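Sorting Bins, Tried Out: Gallery
Posted 23/08/2021

Every storage company says the same thing about its bins: put them out and the mess takes care of itself. I have bought enough bins over the years to doubt it. I own bins that hold other bins. So when I started this page I set myself a rule, which was to write down what I thought of each setup and leave the catalog language to the catalogs.

Only one of the entries has a picture so far. The rest are notes, and I'll add to them in October if I still care about bins by then.

Skaltura stacking tubs

Deep, round, and sold with lids that fit if you press in exactly the right spot. Anything small sinks to the bottom, so you end up tipping the whole tub out on the floor to find one piece. I'm told the clear version fixes this. I don't see how – you can look at the piece you want through the side and still have to dig for it.

Flesenetti drawer tower

It has 12 drawers and a sheet of 41 labels, and I have yet to see a household where the labels match the drawers a month later. The drawers slide well enough. The tower itself leans a little when the top ones are full, and the instructions tell you to fill from the bottom, as if people fill drawers in order.

Three-compartment bin with toy bricks

Blue, red and yellow bricks in a heap on the marble, and three open compartments right behind them with nothing inside. One color to each would be the obvious plan. I like the low slanted fronts, and white plastic at least doesn't compete with the bricks. Whether sorting by color is any use is another matter. When I build, I look for a long one or a small one, and the color comes second.

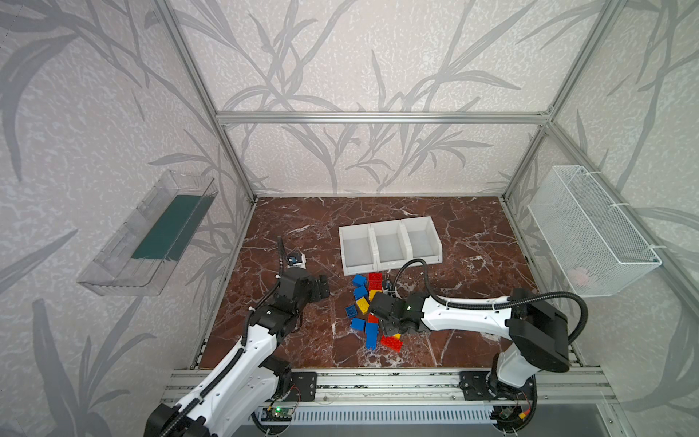 Pesonen canvas sacks

The sack opens flat into a play mat and closes with a drawstring. I expected to hate it and I only dislike it. Cleanup is quick, I'll give it that, but nothing gets sorted at all, and the company calls this "free-form storage" on the tag. My old pillowcase offers free-form storage too.

Flillwood tray set

Shallow wooden trays, very pretty, priced as if they were furniture. They suit a small collection. The box claims room for 412 pieces, and I stopped trying at 100 when the first tray was heaped up and shedding bricks over the side. Maybe they tested it with flat plates only. The trays do stack neatly when empty, and that seems to be how they were meant to be photographed.

A note on color sorting

A few readers have written to defend it. Their case is that color is the one thing a small child and a tired adult will agree on, and I accept that. My objection is to the time it takes. A small pile like the one in the picture is no trouble to divide up by hand. A full closet's worth is an evening gone, and the next building session undoes it. If you have a system that has lasted longer than a season, send it in and I'll put it on this page, doubts included.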